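# Payer sans monnaie : ce que l'on retient de ses petites dépenses

Rapport de projet, Yu-ting Peng et Shaohua Shao

## 1. Sujet

Le projet porte sur les petites dépenses quotidiennes des étudiants du campus d'Irkdale et sur le souvenir qu'ils en gardent. Depuis que la cafétéria et les distributeurs acceptent le portefeuille Kumero, presque toutes ces dépenses passent par le téléphone ou par la carte étudiante. Les pièces ont à peu près disparu des caisses, sauf au kiosque Kashindye, où l'on peut encore payer en liquide.

Notre question de départ était simple : une personne qui recharge son portefeuille en une fois sait-elle encore, à la fin du mois, où l'argent est parti ? Nous pensions que le rechargement compterait davantage dans la mémoire que les achats eux-mêmes. Un sandwich ou un café ne déclenche aucun calcul, alors que le virement de début de mois est préparé, parfois discuté avec les parents.

## 2. Méthode

Nous avons suivi 53 étudiants pendant neuf semaines, jusqu'en avril. Tous étaient volontaires et utilisaient Kumero au moins une fois par semaine. Chacun a rempli deux fois un questionnaire de 18 questions, au début puis à la fin de la période. Entre les deux, les participants notaient de mémoire, le dimanche soir ou le lendemain matin, ce qu'ils croyaient avoir dépensé.

Les déclarations ont ensuite été comparées aux relevés exportés depuis Kumero. Le rapprochement a été fait dans Zovent, le tableur en ligne que nous utilisions déjà en cours de statistiques. Au total, nous avons rapproché plus de 500 paiements. Les relevés étaient anonymisés par les participants eux-mêmes avant l'envoi, ce qui a demandé une fiche d'explication et plusieurs rappels.

Les achats ont été classés de la manière suivante :

- repas pris sur place ;
- boissons et en-cas ;
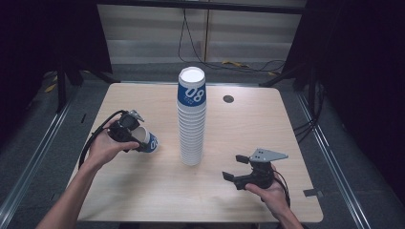
- impressions et photocopies ;
- laverie ;
- divers, catégorie que nous avons essayé de garder la plus petite possible.

La frontière entre un repas et un en-cas nous a posé des problèmes. Une soupe achetée à seize heures peut être l'un ou l'autre. Nous avons fini par suivre l'intitulé de la caisse, même quand le participant n'était pas d'accord.

## 3. Résultats

### 3.1 Les montants

Les participants sous-estiment presque tous leur total hebdomadaire. L'écart vient surtout des boissons et des en-cas. Les repas sont bien retenus, sans doute parce qu'ils ont un prix fixe et une heure fixe. La laverie est même légèrement surestimée : plusieurs personnes l'ont déclarée des semaines où elles n'y étaient pas allées.

Ceux qui rechargent de petites sommes souvent se trompent moins que ceux qui rechargent une grosse somme au début du mois. Nous n'affirmons pas que le rechargement en est la cause. Les premiers ont aussi, d'après le questionnaire, un budget plus serré, et ils consultent leur solde plus souvent. 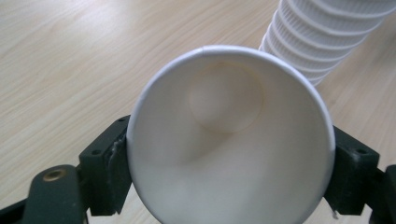

Il faut ajouter que le solde affiché par l'application n'est pas toujours à jour. Un paiement fait aux distributeurs peut apparaître le lendemain. Deux participants avaient cru à une erreur en leur faveur et avaient dépensé la différence avant que le débit n'arrive.

### 3.2 Le vocabulaire

Dans les réponses libres, l'argent du portefeuille n'est presque jamais appelé « mon argent ». On lit plutôt « ce qu'il y a sur la carte » ou « mes crédits ». Une participante écrit : « Quand c'est dessus, c'est déjà dépensé. » Cette phrase résume assez bien l'hypothèse de départ, mais d'autres réponses vont dans l'autre sens -- un étudiant tient un carnet de chaque achat et s'étonne qu'on lui pose la question.

Les remboursements entre amis forment un cas à part. Ils passent par Kumero et apparaissent dans les relevés comme des dépenses ordinaires, alors que les personnes concernées ne les comptent pas comme telles. Nous les avons retirés lorsque nous pouvions les identifier.

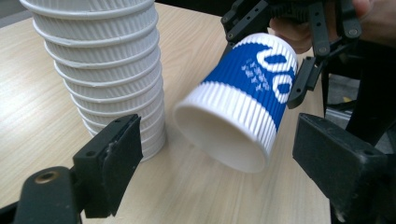 *Figure 3 -- Gobelets en papier blanc, sur une table en bois clair.*

## 4. Limites

Le fait de noter ses dépenses modifie les dépenses. Plusieurs participants l'ont signalé d'eux-mêmes dans le second questionnaire. Il aurait fallu un groupe qui ne note rien, mais nous n'avions pas l'accord pour récupérer des relevés sans suivi.

Les paiements en liquide chez Kashindye manquent complètement du côté des relevés. Nous avons donc exclu les déclarations correspondantes, au risque d'écarter les étudiants les plus attachés aux pièces.

## 5. Suite possible

Shaohua Shao souhaite reprendre les données en séparant les participants selon la fréquence de consultation du solde. Yu-ting Peng travaille sur une version plus courte du questionnaire, sans les questions sur les revenus, qui ont été les moins bien remplies. Le classeur Zovent et la fiche d'anonymisation sont joints au rapport.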